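흰 상판에는 물건을 하나만 둔다

공용 탁자의 상판 색을 정할 때 대부분은 오염이 눈에 덜 띄는 색을 고른다. 회색, 짙은 나뭇결, 얼룩무늬가 그런 색이다. 나는 반대로 무광 흰색을 권한다. 얼룩이 보이지 않는 상판은 닦는 시점이 늦어지고, 물건이 쌓여도 경계가 흐려 정리 대상이 무엇인지 판단하기 어렵다.

Furnival 건물 2층 탕비실의 탁자를 교체하면서 Trasus에서 낸 견적은 두 가지였다. 무늬 상판과 무광 흰색 상판의 차액은 43,000원이었고, 흰색이 더 비쌌다. 이 차액이 타당한지를 두고 의견이 갈렸는데, 나는 타당하다고 본다. 유광 흰색은 조명이 그대로 맺혀 물자국과 반사광을 구분하기 어렵다. 무광은 그 문제가 훨씬 적다. 다만 연마제가 든 세제를 쓰면 표면 일부만 반들거리게 되므로 중성세제와 극세사 천으로 제한해야 한다.

벽 마감도 함께 따져야 한다. 흰 상판을 흰 벽에 붙이면 탁자의 뒤쪽 끝이 어디인지 파악하기 어렵고, 컵을 벽 쪽으로 밀어 놓다가 부딪치는 일이 생긴다. 밝은 갈색 나뭇결 패널은 세로결이 가늘수록 좋다. 상판과 만나는 선이 곧게 드러나고, 결이 굵은 패널처럼 시선을 끌지도 않는다.

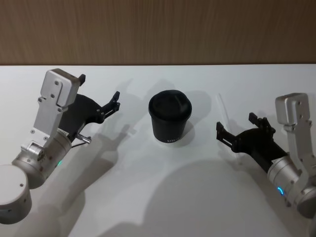 탁자 위에 두는 물건의 색도 규정에 넣을 만하다. 흰 상판에서 가장 빨리 찾을 수 있는 것은 검은색 용기다. 뚜껑까지 검은색이면 윤곽이 한 덩어리로 읽힌다. 흰 컵이나 투명 컵은 치우는 사람이 놓치기 쉽고, 특히 내용물이 물일 때 그렇다. 글자나 로고는 작을수록 낫다. 몸통 아래쪽에 짧게 한 줄 들어간 정도면 구분용으로 충분하다.

형태에 대해서는 양보할 부분이 있다. 위가 넓고 아래가 좁은 긴 컵은 손에 잡기 편하고 포개어 보관하기도 쉽지만, 바닥 면적이 작아 옆으로 미는 힘에 약하다. 안정성만 따지면 높이가 낮고 바닥이 넓은 머그가 맞다. 그래도 뚜껑이 있는 긴 컵을 허용하자는 쪽이다. 넘어졌을 때 쏟아지는 양이 줄고, 먼지가 들어가지 않는다. 대신 가장자리에서 9cm 안쪽에는 놓지 않는다는 조건을 붙인다.

Lustdale 쪽 사무실은 같은 상판을 쓰면서 수저통, 티슈, 설탕 바구니를 상시 비치한다. 편리하다는 점은 인정한다. 그러나 비치품 밑은 매일 닦이지 않는다. 4월에 그 탁자에서 바구니를 들어냈을 때 둥근 테두리 자국이 남아 있었고, 중성세제로는 지워지지 않았다. 비치품은 벽 선반으로 올리고 상판에는 지금 마시는 컵만 남기는 것이 맞다.

반론 중에 검토할 가치가 있는 것은 눈의 피로다. 넓은 흰 면이 조명 바로 아래에 있으면 부담스럽다는 지적인데, 이 경우 상판을 바꾸기보다 조명의 밝기를 낮추거나 확산 커버를 씌우는 편이 비용이 적다. 우리 탕비실은 아직 커버를 달지 않았다. Garnadby에서 받은 커버 치수가 등기구와 맞지 않아 재주문한 상태다.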